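The Blue Shelves

1. July

Aurora Cordeiro had meant to sell the blue shelves the winter her father died, and again the winter after that, and here it was July once more with frost on the ute and the shelves still standing on the grey carpet at the back of Teixeira's, exactly where he'd bolted them together in 2000. He had paid 300 dollars for the lot, which her mother brought up at every Christmas lunch for years, usually while passing the potatoes.

They were good shelves, though. You could say what you liked about the colour (and people did, it was a very loud blue) but they'd held paint tins and seedling trays and, for one long wet spring, 14 boxes of Drimis tea that a cousin swore he'd be back for. Aurora had learnt to read the labels on those boxes, sitting cross-legged on the floor with a biscuit, while her father talked cricket with whoever had come in out of the rain.

So when the fellow from Greditska rang to ask if she'd still take 74 dollars for them, she said she'd have to give them a wipe first and ring him back, and she put the kettle on, because that was the sort of thing you couldn't rush. 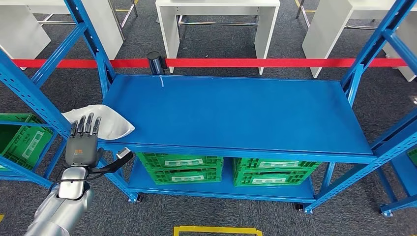 2. The mark near the back

Most of the dust came off the top shelf easily enough. It was the little white mark towards the back, a short curved thing like a fingernail moon, that she kept returning to. She couldn't decide whether it was a scratch or a smear, and she found she didn't much want to know. Her father used to put his mug down just there, always a bit too hard, and say, "Right, what's next?" to the whole shop.

She left it alone and had her tea. The green crates could stay on the bottom for now, two on two, the way he liked them.

At half past four the phone went again, and she let it ring a while before she picked it up.

"I've been thinking," she said, "about whether you've tried Greson, over the river. They do a lovely shelf."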